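Home Greeting Maker Cards Frames Help

6 February 2019, by Huiling Tan
5 min read

Setting up your first greeting in Lolano

Okay, so you've got Lolano open and somebody's birthday is coming up. I make these for my whole family, and I do it the same way every time. If you're on an old version, update first — the name tool moved last August and my steps won't match yours.

1. Tap New Greeting and pick a category. I nearly always go with Anniversary or Birthday, but the Get Well ones are sweet too!
2. Choose a background. There are 2,783 of them as I write this, so use the filter unless you have a free evening. The Koppel set is my favorite (soft colors, plenty of blank room for writing).
3. Tap the text box and type the name. You can fit up to 6 words before the lettering starts to shrink.
4. Pick a lettering style. Arness is the curly one, Clorkura is the plain one.
5. Drag the name where you want it and tap Set.

Note: Set only locks the name. Your message is a separate box, and you have to lock that one too. I've sent my aunt a card with "Happy Anniv" running off the side, so please check both.
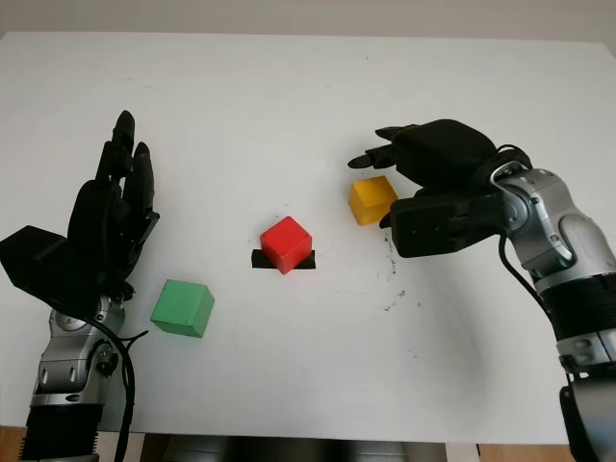
Dario wrote in to say that accented letters vanish for him in Arness, and that switching to Clorkura brings them right back. He also wants to know if you can mix two styles on one card. You can! Finish the name, tap Set, then change the style before you open the message box.

Saving and sending

6. Tap Save and choose Large. Small is okay for a profile picture, but it goes fuzzy if you print it.
7. Open the saved card from your gallery and send it from there. The Share button inside the app adds a border I really don't care for.

Caution: once you tap Save, the lettering becomes part of the picture and you can't fix a spelling mistake. Tap Keep Draft first if you think you'll want to change anything, or if you're making the same card for several cousins like I do. Drafts sit under My Cards for two weeks and then they're gone, so rename the good ones and move them to Favorites.

Back to Help | Next: Adding a photo to your card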